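Setting Up Your League in Flutik

Section 4: Creating a Basketball League, Adding Teams and Opening the Season

Read this section once you have installed Flutik on the scorer's table tablet and signed in with your league account. If you have not done that, go back to Section 3. You need the league owner's login for steps 1 to 9. Team managers can do the rest from their own phones.

Before you start

Have these things ready:

The list of teams and the email address of one manager for each team.
The names of your courts, spelled the way you want them to appear on the schedule.
Your game format: four quarters or two halves, and the length of each.
The tiebreaker rules your league uses.

Flutik saves each page when you press Next. If you close the app partway through a page, that page is lost but the earlier ones are kept.

4.1 Create the league

1. From the home screen, press Leagues, then New League.

2. Type the league name. The name can be changed later, but the short code under it cannot. The short code is printed on every score sheet, so check it before you go on.

3. Choose Basketball from the sport list. Do not choose Basketball 3x3 unless you play half court with a single basket. The two types keep score differently, and a league cannot be switched from one to the other.

4. Pick the game format. The default is four quarters of 10 minutes. To change it, press Edit next to Clock and enter your own times.

5. Set the foul limit. Most adult leagues leave this at five. If you set it to six, remember to change the team foul setting on the same page as well. The app does not do it for you.

6. Press Next, then Save League.

Note: A single league can hold up to 296 players across all teams. If you run more than one division, set up each division as its own league and link them under Divisions. Linked leagues share courts and referees but have separate standings.

4.2 Add courts and time slots

7. Press Courts, then Add Court. Enter the court name and the street address. The address is what players see when they tap a game on their schedule.

8. Add the time slots for each court. A slot needs a start time and a length. Leave at least 10 minutes between slots for warm-ups - the scheduler will place games back to back if you let it.

9. If a court is closed on certain dates, enter them under Blackouts. Do this before you build the schedule. Blackouts added afterward show a warning on the affected games but do not move them.

Caution: Deleting a court deletes every unplayed game on it. To take a court out of use and keep its games, press Hide.

4.3 Invite team managers

10. Press Teams, then Invite. Enter the team name and the manager's email address. The manager gets a link that works for 11 days. After that you have to send a new one from the same page.

11. Wait until the team shows Accepted before adding it to a schedule. A team marked Pending can be scheduled, but its players will not get game notices.

Managers add their own players. Each player needs a name and a jersey number. Flutik accepts 0 and 00 as different numbers. Two players on the same team cannot share a number, even if one of them is marked inactive.

Rosters lock at tip-off of the team's first game. To let managers keep adding players into the season, go to League Settings, Rosters, and move the lock to a later game. Many leagues use the last game before the playoffs.
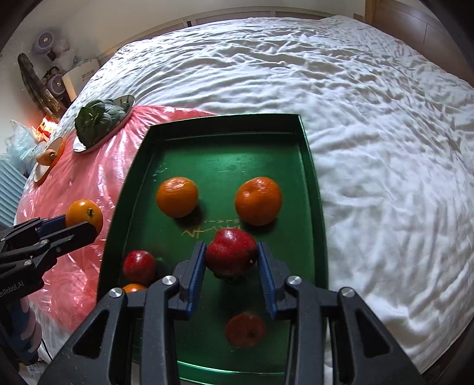 Can a player be on two teams in the same league?
Only if the league owner turns on Shared Players under League Settings, Rosters. With it on, the player's points and fouls are kept separately for each team, and the scheduler avoids putting both teams on at the same time.

4.4 Build the schedule

12. Press Schedule, then Build. Choose Round Robin or Fixed Weeks. Round Robin has every team meet every other team once before any pair meets again. Fixed Weeks lets you set the number of games and leaves the pairings to the app.

13. Choose the first game day and how often you play. A league that plays every Sunday only needs Weekly and the start date.

14. Press Preview. Look at the column on the right side of the screen, which lists late games, early games and home games for each team. If one team has all the late starts, press Rebalance and look again. You can press it as many times as you like.

15. When the preview looks right, press Publish. All managers and players are notified at once.

Note: The preview is not visible to anyone except the league owner. Send a screenshot to your managers if you want their comments first.

After publishing, a single game can be moved by opening it and pressing Reschedule. Both managers get a notice, and the old time stays on the game page with a line through it for one week.

4.5 Set the tiebreakers

Standings are sorted by win percentage. When two or more teams are level, Flutik goes down the tiebreaker list until they are separated. The list starts out as head to head, then point difference, then points scored.

16. Open League Settings, Standings. Drag the tiebreakers into your order.

17. To limit how much a blowout counts, turn on Difference Cap and enter a number of points. Wins by more than the cap are counted as the cap.

Caution: Changing the tiebreakers after the first game recalculates the standings from the start of the season. Teams may change places. Tell your managers before you do it.

4.6 Playoffs

Playoffs can be set up at any time, but the bracket stays empty until the last regular season game has a final score. A game left as In Progress holds up the whole bracket, so check for these first if your bracket does not fill.

18. Press Playoffs, then New Bracket. Choose how many teams qualify and whether each round is one game or a series.

19. Choose Reseed if you want the highest remaining seed to play the lowest remaining seed in every round. Leave it off for a fixed bracket.

20. Assign courts and times. Series games that turn out not to be needed are removed when the series is decided, and their slots become free.

4.7 Connect the scoreboard

Flutik works with Xenos scoreboards and with the Kenodia wireless receiver. Turn on the board before opening the game on the tablet. Go to Devices, press Find, and pick your board from the list. Run a short test with the clock and the buzzer before players arrive.

If the board shows the score but the clock does not move, the board is in manual mode. Switch it to remote on its own panel and connect again.

Note: The stats history holds 2000 games per league account. When you pass that number the oldest season is moved to the archive, where it can be read but not edited. Career totals still include it.

Getting help

Zonositz support can be reached from the Help page inside the app. Include the league short code and the game number from the top of the score sheet. Attachments are limited to 200 files per request. For problems during a live game, use Report From Table on the scoring screen, which sends the game log along with your message.

Go on to Section 5 for keeping score, substitutions and timeouts.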